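Search the newsletter Go

Product notes: Sendari Office Tasks pack

7 June 2024

Sendari has opened orders for Office Tasks, the second add-on to its first-person demonstration library. The first add-on covered kitchen counters and sold mostly to groups training two-arm manipulators. The new one moves to small office equipment: printers, label makers, staplers, document trays. Ha-rang Cho, who leads the product, describes it as a pack for teams whose arms can already pick and place rigid objects and now have to deal with paper, hinged panels and recessed buttons.

The pack is sold as head-view video with task segmentation and a written instruction per segment. Hand pose tracks are included in the higher tier. There are 67 task types in this release and a target of 200 by October. A task type is a verb and an object class, so "load sheet, printer" and "remove sheet, printer" are counted separately. Buyers comparing totals with other vendors should check how the other side counts.

Paper is the difficult part. A single sheet has almost no stiffness along its free edge, so a policy that has learned only from boxes and bottles tends to close the gripper on the middle of the page and fold it. The demonstrations in this pack favor grips on the edges and corners, with the sheet held clear of the body of the machine before it goes near the tray.

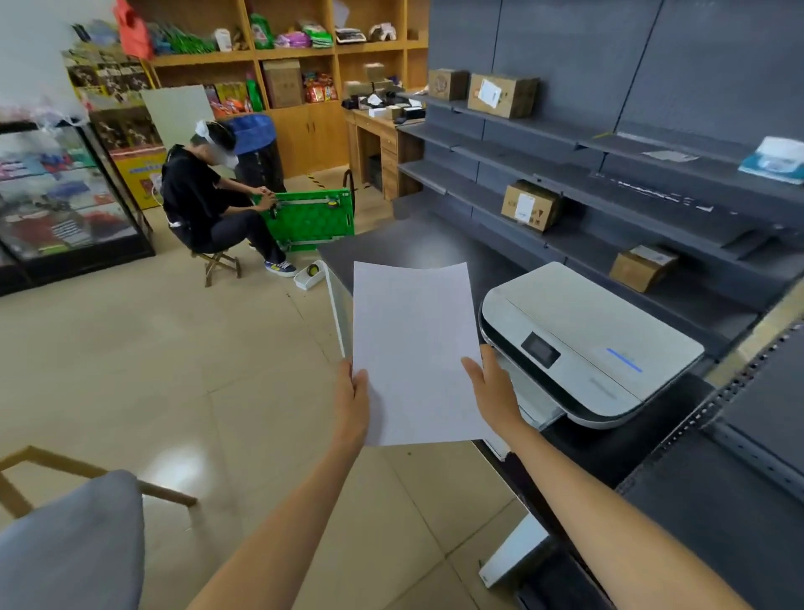

Sendari records in working rooms with shelving, stock and other people in view, and leaves the background alone. Teams that train on clean tabletop footage usually see a drop in success rate when the arm is moved to a customer site, and the clutter is meant to reduce that drop. The cost is more annotation effort. Segment boundaries are marked on hand contact with the target object, and anything else going on in the room is ignored. We found the boundaries consistent in the sample set. Instruction text was less so: the same action is written as "set page" in one file and "place paper" in another. Cho says a controlled vocabulary will ship with the next update and that existing customers will receive it at no charge.

Rurnard ran the sample set through its own retargeting tool, Otier, before we received our copy, and passed along its notes. Wrist orientation carried over well to a parallel gripper. Finger spread did not, as expected. On segments where both hands rest on a panel, Otier produced two contact points with no force estimate, and Rurnard's engineers had to assign one by hand. The pack contains no tactile data in either tier. Anyone working on latches or stiff lids will need to add a force source. 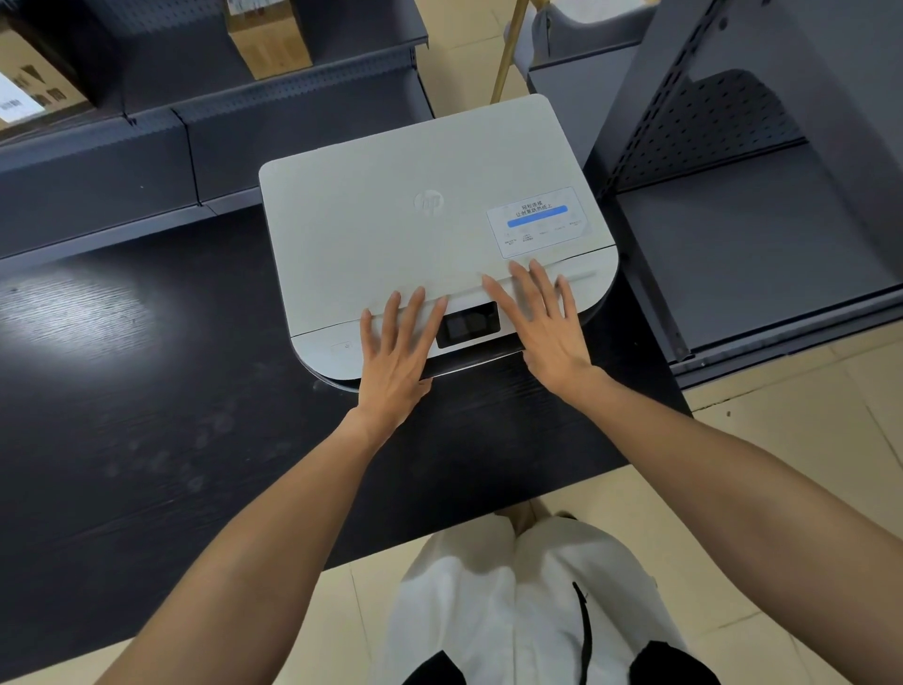

Hand placement on the printer's front panel, left and right of the control display.

Glossy displays and pale casings are a known weak spot for depth estimation, and the office pack has plenty of both. Glare from overhead lighting has been left in. We would have liked a per-segment glare flag so that these clips could be weighted or dropped during training. The current metadata lists room, task type, duration and handedness only.

Licensing is per site, with a 2-year term. Derived model weights stay with the customer after the term ends; the source video has to be deleted. Yang handles delivery on encrypted drives, and download is available for the lower tier. Sample sets are sent on request after a short form.

Next issue: gripper pads for thin stock, tested on envelopes and card.

We use cookies to remember your reading preferences. Accept Manage settings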